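Questions I get asked about the soap

I run Prumlow Soap out of a converted garage, and the same questions land in my inbox every week, so I've put my answers in one spot. If yours isn't covered, email me and I'll add it (eventually!).

Who's behind Prumlow?
Me, Tarek Ragab. I mix, pour, cut, wrap and answer the emails, which is why replies sometimes turn up at 11 pm. My sister helps with the labels before Christmas and gets paid in lavender bars.

Is there lye in your soap?
Every real soap starts with lye, mine included. It reacts with the oils as the soap forms, and I add a bit more oil than the lye can use up, so the bars stay gentle.

How long do the bars cure?
Six weeks on the rack, and eight for the olive oil one. I did try selling the olive at five weeks once and it went to jelly in people's showers. Sorry again to everyone who bought from that batch.
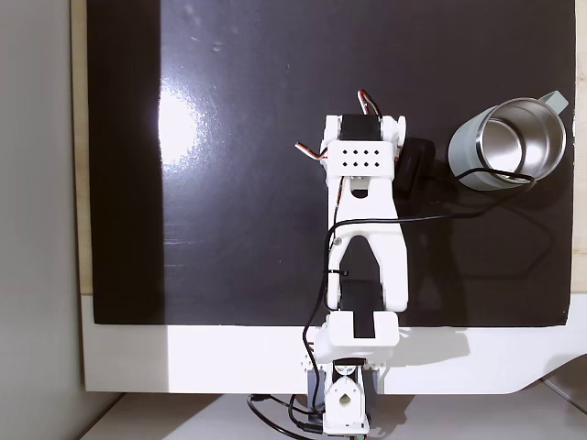
The coffee scrub gets the full six weeks too, even though it feels hard enough after three. I've had people beg me for an early bar and I always say no.

Why has my favourite scent disappeared?
Probably the essential oil got too dear. Lemon myrtle is the one everyone asks after, and I'm hoping to have it back in May. Cedar and orange is gone for good, I'm afraid. I never loved it and it went a funny colour on the shelf.

What's the difference between Jurstead and Holzer?
Both are unscented. Jurstead is the creamy one with oat milk, and Holzer is my plain shaving puck, which makes a much thicker lather. You can wash your face with Holzer, but I find it a bit drying in winter.

Do I need a special bowl for the shaving puck?
Nah. Any mug wide enough to swirl a brush in will do the job. Wet the brush, shake it out, then work it over the puck for half a minute or so until the bubbles go small and dense.

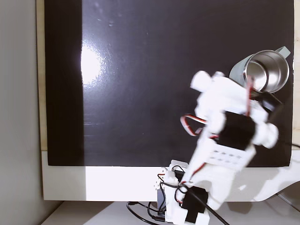

If it's still frothy and thin, you've got too much water in there. Tip a little out and keep going. Hard water makes it slower as well, and on my parents' bore water I need nearly twice the soap.

Can I order in bulk for a wedding?
Yes please! The biggest I've done was 188 guest bars, and I'd like ten weeks' notice for anything over 89. Tell me your colours, but go easy on the glitter requests, I don't stock it.

How much does a bar weigh?
The Plikel laundry block is 600 grams. Everything else is hand cut, so weights wander a little and I print the minimum on the wrapper.

Do you post overseas?
Only to New Zealand at the moment.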